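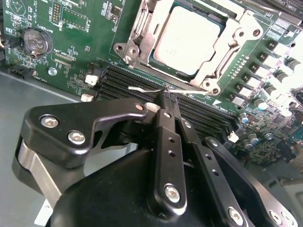
2025-04-23

In by eight, before the heating had come on properly. Aleksi had left the green board on the bench from last night with a note saying the socket lever was mine for the day. He has moved on to the memory clips at the other station and seems happy about it.

The lever is a bent bit of wire, and the job is to get the two fingers onto it, press down a little, slide it out from the hook and bring it up. A person does this without thinking. Through the leader arm it took me most of the morning to stop coming in too steep. If I come in steep the tips land on the metal frame and skid. If I come in low over the memory slots I can get hold of the rod near the middle, which is fine for lifting but poor for the sideways bit. Nearer the end is better, but then the fingers hide the lever from the wrist camera and I am working from the side view, and so is the model, when its turn comes.

Jirayu came by after coffee and watched a few. He wants variety more than he wants tidy ones. He asked me to turn the board between takes and to leave the lamp where it is, even though the top of the processor glares. I said I would sooner have the lamp moved. He said the people at Sallex won't have a nice lamp either. We left it where it is.

By lunch I had 19 good ones. The target for this task is 226 and the whole set is meant to reach 4000 by the time Antigoni sends it off, so I did the sum on the back of the protocol sheet and then wished I hadn't.

Soup for lunch. Kauko told a long story about the line at Punen, where he worked before, and how they taught the old arms point by point with a pendant and a stool to sit on. He misses the stool. I do too, having never had it. My shoulder is sore on the right side from holding the leader arm up, and I must ask Blandine about the sling she rigged for hers in March.

Afternoon went better. I found that if I rest my elbow on the bench and pause just before closing, the fingers settle and the grip comes out the same each time. Then I worried that I was teaching it to pause. Asked Jirayu, who said a short stop is all right but to cut anything longer than a breath. Went back and threw out six from the morning where I had sat there dithering. That hurt.

Kept two where I slipped off the rod and got it on the second go. Antigoni wants those, labelled as recoveries, and there is a separate box to tick now. The box does not save unless you press enter afterwards. I have written this on tape and stuck it to the monitor.

One bad moment at four when the gripper caught the edge of the frame and I felt it push. Let go of everything and backed off. Looked in the socket with the magnifier and could see no bent pins, but I don't trust my eyes on that and have put it in the log for Aleksi to check. If it is spoiled we have the Jacquet board in the cupboard, though its lever is on the other side and the old takes wouldn't match.

Started the upload to the Asum drive before I left. It was still going when I put my coat on. Tomorrow the same again, with the board turned a quarter, and closing the lever as well as opening it — Blandine says closing is harder.

Bus late. Eggs for tea. Need to buy bread.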